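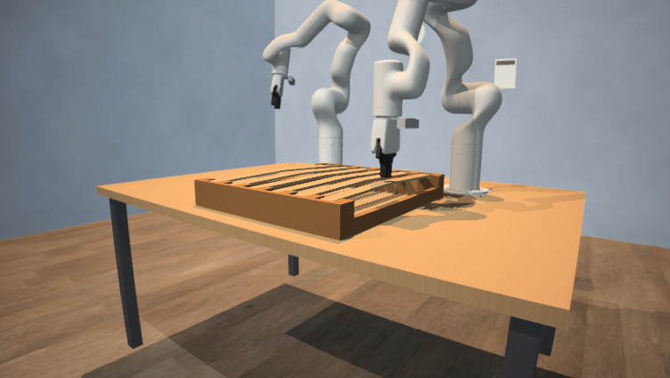 Search this site Go

Rudari Historical Press to Issue Revised Gazetteer of County Place Names

RUDARI, April 2022 – Rudari Historical Press will publish a revised edition of the county place-name gazetteer in August. The new edition contains 800 entries and replaces the text compiled by the late schoolteacher and surveyor Edwin Oosthuizen.

Each entry gives the present name, earlier spellings, the first known written use and the source of that use. Names with more than one proposed origin list each account separately, with the supporting record. Entries for abandoned settlements have been moved from an appendix into the main alphabetical sequence.
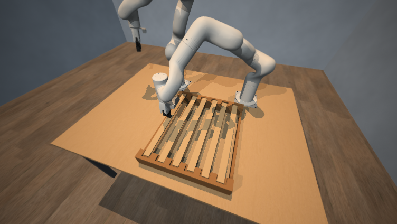 Editor Jarrah Tawhiri checked the original entries against land patents, post office ledgers and school district minutes. The origins of 28 names have been changed. The entry for Palano, formerly credited to a railroad foreman, now cites a grazing lease that predates the rail line.

"Oosthuizen recorded what residents told him and usually noted who said it," Tawhiri said. "Where a document disagrees with the story, we print both and give the date of each."

A biographical introduction by Zanele Mabuza covers Oosthuizen's early survey work, his teaching years and the field notebooks he kept until his death. The 24 surviving notebooks are held in the press archive and are cited by volume and page.

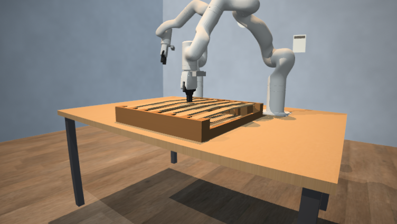

The gazetteer also includes a pronunciation key, a bibliography and an index of variant spellings. Creeks and springs are indexed separately from towns. Map references follow the current county survey grid – the older township references are retained in brackets.

A numbered clothbound issue of 100 copies will be released with the paperback. Orders may be placed by mail or at the press office in Rudari. Corrections to published entries should be sent in writing to the editor, with a copy of the source document.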